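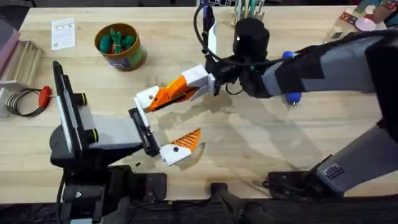

Can a two-arm tabletop kit bought as a package be put to use in a teaching lab without a technician on hand?
With the Brisham kit it can, provided the lab sets aside time for calibration at the start of each week and keeps spare finger inserts in stock.

4. Evaluation of the Brisham Kit

4.1 Setup

The kit was ordered through Jornden, a reseller that supplies the arms, the mounting parts, the control software and one year of remote support under a single price. We bought it at the list price and received no discount or loan equipment. Assembly followed the printed manual up to the wiring chapter, where the manual describes an older power board. Support sent a corrected page by email the next morning.

Figure 3 shows the workspace used in all of the trials reported below. The two arms are set up on a light wooden tabletop and reach toward each other, so that their fingers can meet near the middle. Each arm carries a white gripper finger with an orange lattice insert. The round tin toward the back holds small green and red toy pieces.

Figure 3. Workspace for the two-arm trials, with the gripper fingers a short distance apart over the center of the table.

4.2 Tasks

We ran two tasks. In the first, called pick, one arm lifts a small soft object and sets it down inside a marked area. In the second, called handover, one arm lifts the object, brings it to the center of the table, and passes it to the other arm, which then places it. Handover was chosen because the seller's product page lists it as a supported use, and because it depends on how well the two arms agree about where they are.

Motions were taught by hand guiding and stored in Heo, the control package that ships with the kit. Logs were collected with Odora, a separate recording tool that Jornden offers as a paid add-on. The same trials can be run without Odora, but joint positions are then saved only at the end of each motion, and we could not have measured drift that way.

4.3 Results

The pick task was attempted 1,000 times and handover 492 times. Handover trials were fewer because each one takes longer and because we stopped the series when a finger insert tore. Of the handover attempts, 214 were run in the first week, before we changed the calibration schedule. Most of the failures fall in that group. The usual failure was a vertical mismatch: the receiving finger closed a little below the object and pushed it out of the other grip. Failures of this kind became rare once both arms were recalibrated before every session.

Recalibration takes 10 minutes for the pair. The manual recommends doing it monthly. For pick alone that advice seems fair, as we saw little change in placement over the full series. For handover it is too seldom, and we think the product page should say so.

The lattice inserts bend around soft objects and held them well at low closing force. They did less well with flat items such as cards, which tended to slide along the slats. Replacement inserts are sold only in sets, and our order was delayed until August.

4.4 Support and cost

We opened several tickets during the trial period. Questions about Heo were answered the same day. Questions about Odora took longer, and one, concerning time stamps that jump backward after a pause, was still open at the time of writing. A log recorded across a pause should be split by hand before any analysis. We did this for all affected sessions and found no other fault in the recorded data.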